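Cómo leer un acuerdo comercial entre dos países sin ser abogado

Mayo de 2020

Llevo unos cuantos años leyendo acuerdos comerciales por trabajo (y alguno por gusto, lo confieso) y cada vez que se firma uno me llegan los mismos correos: ¿esto me afecta?, ¿voy a pagar menos arancel?, ¿desde cuándo? La última en escribirme fue Karine Petrenko, que vende maquinaria de envasado en Markano y tenía sobre la mesa un tratado de 605 páginas más anexos. Le contesté con un correo larguísimo y lo que sigue es ese correo, un poco ordenado.

Antes de empezar: consigue el texto bueno

Las notas de prensa no valen. Los resúmenes de los ministerios tampoco, por lo menos para esto, porque cada gobierno cuenta la parte que le gusta. Busca el texto consolidado, mira en qué idiomas es auténtico (lo pone casi siempre en el último artículo) y descárgate los anexos aparte. Comprueba también si estás leyendo la versión firmada o una versión «sujeta a revisión jurídica». En la segunda puede cambiar la numeración de los artículos, y si has tomado notas con los números antiguos te vas a volver loco. A mí me pasó con uno de los primeros que leí y tuve que rehacer una tarde entera de apuntes.

Paso 1. Empieza por el final

Vete directo a las disposiciones finales. Te interesan la entrada en vigor, la aplicación provisional y la denuncia. Firmado no quiere decir vigente: entre una cosa y la otra pueden pasar años de ratificaciones, y a veces solo se aplica provisionalmente un trozo. Apunta la fórmula exacta. «El primer día del segundo mes siguiente a la última notificación» parece clarísimo hasta que intentas averiguar cuándo fue la última notificación – yo suelo mirarlo en el diario oficial de cada parte y, si no aparece, escribo y pregunto. Contestan más de lo que uno cree.

Paso 2. Las definiciones, aunque den pereza

Es lo más aburrido y se lee despacio. ¿Qué es «inversor»? ¿Una empresa con sede en el país o también una filial que solo tiene allí un buzón? ¿«Territorio» incluye las islas, la zona franca, la plataforma continental? Ojo, además, con las definiciones repetidas: muchos capítulos traen las suyas y mandan sobre las generales dentro de ese capítulo.

Paso 3. Tu producto en el calendario arancelario

Necesitas el código arancelario de lo que vendes. Si no lo sabes, pídeselo a tu agente de aduanas antes de seguir, en serio, porque con el código equivocado todo lo demás sobra. Luego busca la fila en el anexo y mira la columna de categoría. Ahí habrá una letra o un número que te dice si el arancel desaparece el primer día, si baja poco a poco o si se queda igual para siempre. El significado está en las notas del principio del anexo, que todo el mundo se salta. En el de Karine eran 2624 filas y la suya tenía una llamada a pie de página. ¡Léete siempre los pies de página! El suyo limitaba la rebaja a un contingente anual.

Y apunta el tipo base, que es el arancel desde el que se empieza a descontar. No tiene por qué coincidir con el que pagas hoy.

Paso 4. Las reglas de origen

Aquí se caen muchas ilusiones. Que embarques desde un país no convierte tu producto en originario de ese país. Busca otra vez tu código, ahora en el anexo de reglas específicas, y mira qué te piden: un cambio de partida, un porcentaje de valor o un proceso determinado. Hok-lam Yuen, que llevó las compras de Llewellyn durante mucho tiempo, me enseñó a hacer la cuenta con una factura real en la mano y no con los precios de catálogo. Si el tope de materiales de fuera es el 49 por ciento y tú andas rozándolo, una subida del transporte o del tipo de cambio te puede sacar del acuerdo en mitad del año.

Mira también si hay acumulación con terceros países, quién firma la prueba de origen y cuánto tiempo hay que guardar los papeles.

Paso 5. Servicios e inversión: listas positivas y negativas

Si vendes servicios, lo primero es saber qué tipo de lista tienes delante. En una positiva solo está abierto lo que aparece escrito. En una negativa está abierto todo menos lo que aparece. Parece una tontería y he visto a gente muy preparada leer una reserva como si fuera un compromiso (yo misma, mi segundo año, delante de un cliente, qué vergüenza). Lee después las reservas horizontales, que valen para todos los sectores y suelen esconder los permisos de residencia y los límites a la compra de terrenos.

Paso 6. Anota las dudas y pregunta

Yo acabo con una ficha de una cara: fecha, código, categoría, regla de origen, pie de página y preguntas abiertas. Con eso llamas a tu cámara de comercio o a un asesor y la consulta te cunde muchísimo más. Date 30 minutos por ficha y, si no sale, déjalo para el día siguiente.
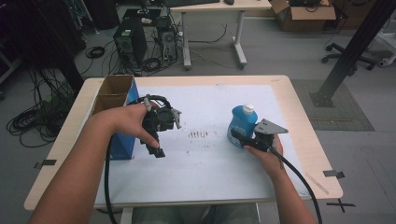

Los acuerdos largos se me entienden mejor cuando dibujo cómo encajan los capítulos: el arancel tira de la regla de origen, la regla de origen tira del procedimiento aduanero, y así hasta el mecanismo de solución de diferencias. Para eso una libreta se queda corta. Pega una hoja blanca a la mesa con cinta y tendrás sitio para las flechas sin que el papel se te vaya moviendo. Escribe el número de artículo junto a cada flecha y usa lápiz, que al llegar a los anexos siempre toca borrar algo. En junio subiré la segunda parte, dedicada solo a las cartas paralelas que se firman junto al tratado. Si tienes una que no entiendas, mándamela antes y la miro.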